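Print this page
E-mail this page

Technician (m/f/x) for the care and repair of a two-arm robot cell
Winison, textile handling group

Full time or 80 per cent, start in September or as agreed

Winison develops handling methods for soft goods. Our customers are laundries and clothing sorters, and their problem is always similar: cloth does not keep its shape, and a machine must still pick it up. In our workshop we run a two-arm cell called Wundik, and we are looking for a person who will take over its daily care.

The position is new. Until now the work was shared between the developers, and each of them had his own way of doing it. Cable ties were put on in a hurry and settings were written on paper notes. The head of the workshop, Henrik Frerichs, would like one person to know the cell completely, from the base rail up to the last screw in the gripper.

Your tasks

You start the cell in the morning and do the reference run of both arms. You check the joints for play and the gripper jaws for wear, and you write the result in the log book. When a jaw must be changed, you change it, and you repeat the alignment of the left and right gripper afterwards.

You look after the cabling. Most of our stops in the last year came from cables, and the rest mainly from screws that had become loose. A cable on an arm needs enough length for the full movement of the joint, but it must not hang into the working area. Finding the correct loop takes patience, and we would like to see it documented, with a drawing for each arm.

You clean the cell. Cloth leaves lint and small crumbs on the floor, and these particles go into the joints and into the vent slots if they stay for long. At present we clean every Friday at the end of the shift. You are free to propose another rhythm.

You keep the spare parts. Our list has 23 positions, among them motors, wrist units, mounting plates and wire sets. We buy the mechanical parts from Ehlers and the cable sets from Brornetti, and you will be the contact for both. The budget for wear parts in the first half-year is 3,449 euros, and you decide yourself how to spend it.

About the cell

Both arms are bolted to one aluminium rail at the front of the enclosure, and reach from there over a wood-grain floor. The walls are covered in a dark wood-grain pattern. The electronics sit low at the front, so for many repairs you will work in a bent position. Please consider this before you apply. We have a lifting table on order, but the delivery date is not confirmed.

When an arm is taken off the rail, the cell must be set up again from the beginning. First the bracket is tightened, then the zero position of each joint is found, and at the end the two grippers are brought together over a piece of cloth until both can hold the same fold.
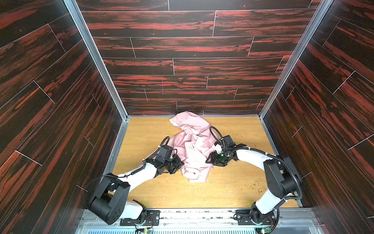
An experienced colleague needs 15 minutes for this last step. In the beginning you may need a whole morning, and that is no problem for us. The procedure is written down, although some pages are older than the present cable routing – your first larger task will be to bring it up to date.

Your profile

You have completed training in mechatronics, electrical maintenance or a similar trade, or you have learned the same things in practice. You can crimp and solder small connectors, read a wiring diagram and use a torque screwdriver. Programming is not required, but you should not be afraid to start a script from the command line and to read an error message. Our working language is English. German is useful for the telephone calls with suppliers.

We offer

A permanent contract after a trial period of five months, flexible hours between 7 a.m. and 6 p.m., a bench of your own and good tools. During the first weeks you will work side by side with Tudur Howells, who built the present version of the cell and is moving to our software team. He remains in the same building.

How to apply

Please send a short letter, your CV and, if you have one, a page about a repair that you did yourself and that was difficult. Photographs are welcome. We invite suitable persons for a half day in the workshop, where you will replace a wire set together with us. Travel costs are paid.

Questions about the work are answered by Tudur Howells, questions about the contract by Henrik Frerichs.

Print this page
E-mail this page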